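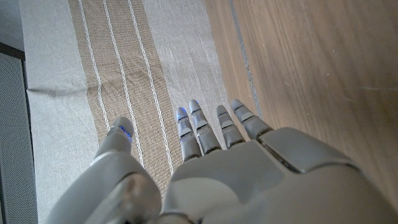

Figure 1. Hand open over the table runner, fingers extended.

Unit 9. Loss of command: the hold-last-value fault

1. Background

The fault treated in this unit was recorded at Todholm in August during ordinary two-arm teleoperation. Nobody was hurt and nothing was broken. It is a useful case for the course all the same: every part in the chain did what its own manual said it would do, and the result was still an arm moving under a command that no operator was giving.

The chain has three links. The operator station sends joint targets for the arms and finger targets for the hand. The Pliltemix controller receives both and passes them on over separate channels. The drives close the position loop locally. Each channel has its own watchdog, and each watchdog has its own idea of what to do when messages stop arriving.

For an arm, the watchdog ramps the velocity to zero and holds position. For the hand, it holds the last finger target with no time limit. The reasoning behind the second choice is easy to follow. A hand that opens on a lost link will drop whatever it is holding, so the designer preferred a hand that stays as it was.

2. What happened

The operator had the hand open and was lowering it toward the work. The arm channel was healthy. The finger channel had stopped 14 seconds earlier, and the station display went on showing the fingers in the commanded pose. The display drew the commanded values and not the measured ones, so the operator's request to close appeared on screen as a closed hand. The real fingers stayed straight.

The operator, seeing a closed hand, lowered the arm further than an open hand allows. Extended fingers reach well past the point that a closed fist would occupy. The fingertips met the table surface, the drive current rose, and the arm's contact limit tripped. From first contact to full stop took 37 milliseconds.

The Lokwood log for the run holds 1,021 entries. The first finger-channel timeout is among them, marked as a notice. Notices are not shown at the station. Students who open the log for the practical should filter by channel first, then by time. Filtering by severity hides the entry that matters.

3. Geometry of the shared space

Two arms facing each other over one table share a volume in which either can be struck by the other. Planning software normally handles this with a model of each arm padded by a clearance margin. The margin assumes that the model's pose is the real pose. Under the fault described above, the model of the hand was closed and the hand was open, so along the direction of the fingers the true clearance was smaller than the planned one by nearly the full finger length.

With a gripper on one arm and a multi-fingered hand on the other, the two ends may be brought close together over a workpiece as a normal part of the task. A small object such as a padlock gives little choice in the matter. The operator will accept a narrow gap as long as the display shows that a gap exists.

Cables belong in the same analysis. A cable that hangs from an arm and lies across the table is absent from the collision model in most installations, and it moves with the arm. It should be entered in the hazard sheet as a moving part with unknown shape.

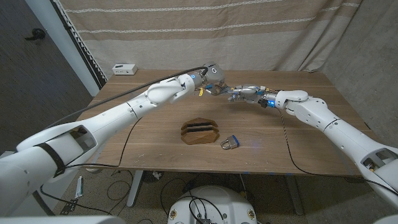
Kristýna Machala objects that the geometry is a side issue. In her reading, the margin was adequate for any state the planner could have known about, and making it larger would only have pushed the operators into switching it off. She would spend the effort on the finger channel and leave the margin alone.

The objection is a fair one and should be kept in mind through section 4. A margin protects against small errors of known size. A stale pose is an error of any size, up to the full travel of the joint.

4. Fault classification

Using the scheme from Unit 4, the contact itself is the effect. The stopped finger channel is the initiating fault. Two further conditions were needed before the fault could produce the effect:

(a) The hand watchdog held the last target and did not inform the arm watchdog.
(b) The station display was drawn from commanded values.

Condition (a) is a coupling error. The two channels are independent in software and joined by a wrist in hardware. A hold on one should be followed by a hold on the other, at least until the operator acknowledges it. Condition (b) is an error of presentation. It is also the older of the two; it had been present on the Todholm station since commissioning and had caused no trouble while the link was sound.

Note that the contact limit worked. In the hazard sheet it is entered as a mitigation, and it should not be moved to the column for prevention. It acts after the fingers have touched something. Over cloth on a tabletop the difference is slight. Over a person's forearm it is large.

5. Corrective measures

The measures were applied in the order given. First, the finger-channel timeout was raised from notice to fault, so that it reaches the station. Second, a timeout on either channel now holds both. Third, the display draws measured positions in solid lines and commanded positions in outline. The Kolář test was then repeated with the hand held open above the runner and the finger channel disconnected by hand at the controller.
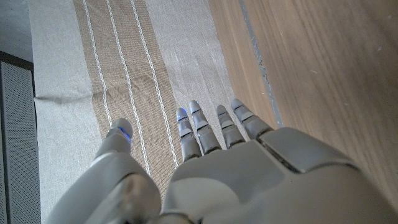 Juraj Koubek, commenting on an earlier version of these notes, wrote that the second measure brings back the problem the designer was trying to avoid: an arm that stops in mid-reach with a load in the hand "is also a hazard, only a slower one." He asks that the hold be given a defined way out, with a reduced-speed retreat under operator control.

His point has been added to the open items. The retreat is not yet implemented on the Pliltemix controller, and the practical will be run without it. Until then the procedure is as follows. On a dual hold, the operator releases the enable switch, states the condition aloud, and waits. Recovery is done from the local pendant, one arm at a time, starting with the arm that carries no load. The finger channel is restored last, after the measured pose has been read back and compared with the target still stored in the controller - if the two differ, clear the stored target before enabling, or the fingers will move to it at once.

6. For the practical

Bring the hazard sheet from Unit 8 with the cable entries filled in. The log extract will be on the lab machines. Groups that finish early may compute the stopping distance at half the approach speed, assuming the same delay, and enter it in the mitigation column.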